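Udard Food Cooperative opens second kitchen in Drirngate and invites home cooks to apply

DRIRNGATE, February 2, 2022 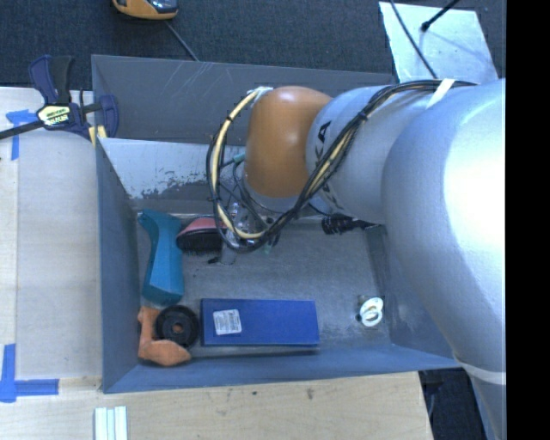
Udard Food Cooperative is pleased to announce the opening of its second shared kitchen, located in the former Bashir bakery on the east side of Drirngate. The kitchen is available for rent by small food makers who have outgrown their home but are not ready to pay for a place of their own.

The first Udard kitchen, on the harbour side of town, has been full since July. Many people who wrote to us in the autumn had to be put on a waiting list, and we are sorry for the long delay. With the new address we can welcome these makers first, and after them any new applicant who has completed the basic food safety course.

The new kitchen has two separate cooking rooms, a cold room and a dry storage area with lockable shelves. Each room can be rented for a half day or for a full day. Members of the cooperative pay a yearly fee of $50 and receive a lower price for the hours. A refundable deposit of $1,000 is asked only from makers who wish to keep their own large equipment in the building.

"When I started to make my pickles, I had one stove and a neighbour who complained about the vinegar," said Rawan Mansour, chair of the cooperative. "I know how it is to carry all the jars down the stairs in the morning. We want that people can work in a proper room, with a good drain in the floor and enough light."

The renovation was made by Grandell, a building company from the same street. The old bread ovens were kept and repaired. They are of the deck type, and they need a longer time to heat than modern ovens, so bakers are asked to reserve them one day in advance. The colour of the wall tiles in the front room was also kept, at the request of former customers of the bakery.

Olaia Pacheco, who will manage the bookings, explained that evening hours are the most asked for. "Most of our makers have another job in the daytime," she said. "For this reason the doors will stay open until late, and there is a code for the side entrance. Please do not park in front of the dental clinic."

In the first weeks the cooperative will also offer three short workshops, free of charge for members. Jasper Geerts will teach how to write a correct label, with the ingredients and allergens in the right order. Munther Nseir will speak about prices and how to calculate the cost of one jar or one loaf. The third workshop, on flatbreads, will be given by Rawan Tarawneh and will be held in the baking room, where places are limited.

Applications can be made at the front desk of either kitchen. Applicants should bring an identity document, the certificate of the food safety course and a short list of the products they intend to make. Makers who work with raw meat or fish are kindly asked to speak with Olaia Pacheco before they apply, as these products can be prepared only in the smaller room.

Media contact: Olaia Pacheco, Udard Food Cooperative, Drirngate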